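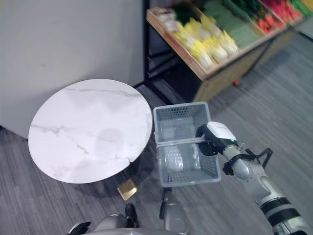
Basket carry, right arm, head camera. Produce shelf at top right.

Erness Basket Carry – README

Notes for whoever picks this up after me. Written fast, sorry, will tidy in September when the second batch lands.

What it is

902 is the old folder number, ignore it. The set is called Erness, it covers basket handling at the Clarkside grocery floor and the mock-up aisle we built to match it. 2,000 clips, head view, one task per clip. Some clips have wrist view as well, most don't. Collected by the Cherkaoui floor team with our controller (Tundau, version 2).

Tasks covered:

carry basket to shelf
carry basket to table
put one item in basket
take one item out of basket
hand basket to a person and let go

The last one has the fewest clips and is the one the staff care about the most. See below.

Folder layout

clips/ – the recordings
labels/ – one text file per clip, same name as the clip
floor_notes/ – what staff wrote at end of shift, typed up by Ekaette Etim
skip.txt – 102 clips you should not train on, bad sync between arm and camera

Don't delete the skipped ones, Ghislain Cloutier still wants them for the timing work.

Labels

Each label has task, arm used, grasp point, item, outcome. Grasp point is one of: rim, handle, strap, underside. Strap means the clear band around the basket, the gripper closes on the band and not on the plastic. Rim grasps were dropped from the plan early, the slotted sides flex too much when the basket is full. There are a few left in anyway.

Item names are loose. "Wrapped white" is anything pale in plastic. We tried to have people name the vegetable and got arguments about cabbages, so we stopped. If you need proper produce names you will have to relabel.

Outcome is done / dropped / stopped by person. Stopped by person is not a failure, please don't count it as one. Staff were told to hit stop whenever they liked and they did.

Why baskets

Clarkside does phone orders for pickup. A picker walks the aisles, fills a basket, walks it to the pickup table, walks back. On a busy day that's 900 baskets through the store. The walking and lifting is what people complained about, wrists and shoulders mainly. The picking itself they mostly like, or at least don't mind.

So the plan was: person picks, robot carries. Binta Okafor runs the order desk and rewrote the plan in the first week. Our version had the robot following a picker around. Hers had it going between fixed spots, and pickers leave the basket when it's ready. Less clever, works better. Nobody wanted it at their elbow all shift.

What changed for staff

From floor_notes, shortened:

Less carrying. Everyone says so.

More waiting at first. The robot is slower than a person over a short run. Chinyere Nwankwo wrote that she could of walked it there and back twice. She now leaves the near ones to herself and sends it on the long ones, and the others copied her.

Two pickers on the same shift used to cross paths at the table and talk. They don't as much now. Came up in the notes more than any technical problem. Bello Danladi moved the break by a bit so shifts overlap, seems to have helped.

The checking job. Somebody has to look in the basket before it goes to the customer, that used to be whoever carried it. Now it is a seperate task and at the moment it isn't anyone's by name. Not solved. If you deploy from this data, sort that out before you start.

Hours were not cut during collection. That was agreed in writing with the staff before we recorded anything and it covers the trial only. I can't tell you what happens after.

Known problems

Translucent wrap confuses the item detector, especially on pale produce in a grey basket.
Carpet in the mock-up is striped, store floor is not. Models pick up on the stripes. Mix both.
The robot's own hands and torso show at the bottom of the view in a lot of clips. Mask them or leave them, but be consistent.
Marble-pattern table reads as cluttered to some segmenters. It's the veins.
Left arm is under-represented. Most baskets went right.

Consent and use

Anyone on the floor during recording signed a form. Customers were not recorded. Faces of staff are blurred in the hand-over clips, if you find one that isn't, tell Ekaette and pull the clip. Don't use any of this to time or rank individual workers. Shift IDs have been stripped so you shouldn't be able to, please don't try to rebuild them.

Changes

6 Jun 2020 – first release inside the group. Skip list added. Label spelling fixed in the strap clips.

To do: more hand-overs, more left arm, floor notes in French (Ghislain has offered).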